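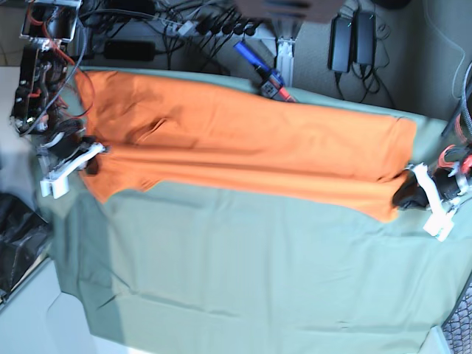 Fig. 8. Orange fabric laid out on a green cloth.

Section 4: Washing Colored Cotton in the Senda 218

The Senda 218 treats everything you own as equally important, which is flattering to your socks and hard on anything red or orange. Read this section before the first bright load.

1. Sort by color. Pale gray counts as light. Pink that used to be white counts as pink now.

2. Empty all pockets. The lint filter catches coins, but the drum has to argue with them first.

3. Turn printed shirts inside out and load the drum loosely. You should be able to fit a hand in on top of the pile. A knee is too much.

4. Turn the dial to COLORS. The light blinks twice. If it blinks three times, the door isn't shut, whatever it looks like.

5. Pour detergent up to the lower line in drawer B. The upper line is for work overalls and muddy children's clothes.

6. Press START and hold until you hear the click.

Note: Filling takes 8 minutes at normal water pressure. The machine is silent during most of this. Pressing START again cancels the wash and begins the silence over.

CAUTION: Do not open drawer B during the rinse. It will share.

7. When the cycle ends, shake each piece out and smooth it flat before hanging. Pull gently along the seams. Creases left in overnight tend to stay for the week.

Clean the filter after every 100 loads. See Section 5, Odors.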